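3. Packing of flexible snack bags in open cartons

3.1 Scope

The preceding section dealt with rigid goods such as tins, jars and folding boxes, for which the volume of an item can be taken as fixed. The present section treats the second class of goods in the household inventory, namely pillow bags and flat sachets of savory snacks. These items are sealed with a quantity of gas, have no stable resting face, and change shape under the weight of their neighbors. Methods developed for rigid goods overestimate the space such items need at the bottom of a carton and underestimate it at the top.

We restrict ourselves to small open cartons of the kind kept in bedrooms, hallways and offices, filled by hand and used without a lid. Closed shipping cartons are treated by Keskinen and Toivonen in the companion report and are not considered further.

3.2 Terms

A pillow bag is a bag with two crimped ends and a single back seam. A sachet is a small packet sealed on all edges, normally holding one portion. The free height of a carton is the distance from its rim to the highest point of the contents; it is negative when an item stands above the rim. An item is called lying if its largest face is closer to horizontal than to vertical, and standing otherwise. An item is called legible if enough of its printed front can be seen from above to identify the product without moving anything.

Legibility is used here in place of the access cost of the earlier sections. For rigid goods, access cost was defined by the number of items that must be lifted out to reach a given one. This definition fails for bags, as a buried bag can often be drawn out by one corner with the others left in place. What slows the user down is the search, and the search depends on what can be read from above.

3.3 Packing order

Three orders were compared. In the first, the largest bags are laid flat on the carton floor and smaller ones are placed on top. In the second, the large bags are stood along the walls and the center is filled afterwards. In the third, no order is prescribed and items go in as they come to hand.

The flat order gives the lowest stack for the first few items but degrades quickly. Each lying bag presents a convex upper surface, and the next bag slides toward the wall, where it tilts and leaves a wedge of unused space beneath it. Pressing the stack down recovers part of the space. Pressing is not recommended for chips or other brittle contents, and in our handling protocol it was excluded.

The wall order uses the stiffness of the carton. A standing bag is held between the wall and its neighbor, and its crimped end can serve as a grip. The main difficulty is at the start, when there is nothing to hold the first bag upright. Hyvönen suggested placing one lying bag in the center before the second wall is begun, and this variant is used in the remainder of the section under the name mixed order.

Unprescribed packing is included because it is what most people do. It tends toward the mixed order of its own accord once the floor is covered: late items are pushed into whatever gap remains, and the gaps are mostly narrow and vertical.

3.4 Placement of sachets

Sachets should be placed last. When placed early they migrate to the floor of the carton and are found only when it is emptied. When placed last they come to rest in the gaps at the edges of larger bags, where a corner usually remains in view. Metallized film helps in this respect, as a small exposed area is noticed more readily than the same area of matte film.

No separate compartment is proposed. Dividers were tried in an early version of the Plestden carton and were abandoned after the bags were found to ride up over them.

3.5 Legibility from above

Three features of the packaging affect legibility. The first is the position of the brand mark. A mark at the center of the front panel is readily seen on a lying bag and is often hidden on a standing one. The second is color. Where several products carry the same brand mark, the ground color of the bag becomes the means of telling them apart. The third is the use of clear film, which lets the contents be recognized when no print faces upward.

Figure 2 shows a carton with a mixed arrangement. The white shrimp-flavored chips bag at the center is legible both by its oval mark and by its English lettering. The dark purple and blue bag standing beside it carries the same brand name in red and is distinguished from it by ground color. The pale green package of potato chips is identified by the printed chips on its front. A small gold foil packet is partly exposed at the right edge of this package, which is the resting position described in Section 3.4. Behind the white bag, shredded yellow strips can be seen through a clear wrapper, so that the type of snack, though not the product, can be recognized.

The bright yellow-green interior of the carton deserves a remark. Bawa has argued that a saturated interior hinders search because it competes with the packaging. In a well-filled carton little of the interior is exposed, and we regard the effect as minor. It may be of more consequence in a carton that has been partly used up, when the walls come back into view and a pale green package may be lost against them.

Figure 2. Open carton with snack bags in mixed arrangement; folded quilted comforter behind.

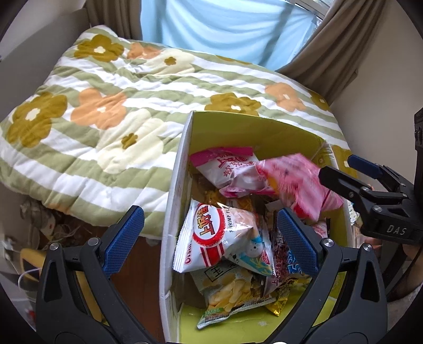

3.6 Limitations

The analysis assumes that bags are sealed. An opened bag loses its gas, folds over at the top and behaves more like a cloth item than like the pillow bags considered here. Clips change the behavior again by adding a rigid edge. Neither case has been modeled.

The effect of carton age has also been left out. Paperboard walls soften with handling, and the wall order depends on walls that remain upright. Sheehan reports that cartons with a folded rim keep their shape longer than cartons with a cut edge, but the two types in her comparison differed in board weight as well.

Finally, legibility was judged from directly above. A carton stored under a bed or on a low shelf is viewed at a shallow angle, and standing bags near the front wall will then hide lying bags behind them. For such locations the flat order may be preferable in spite of its poorer use of space.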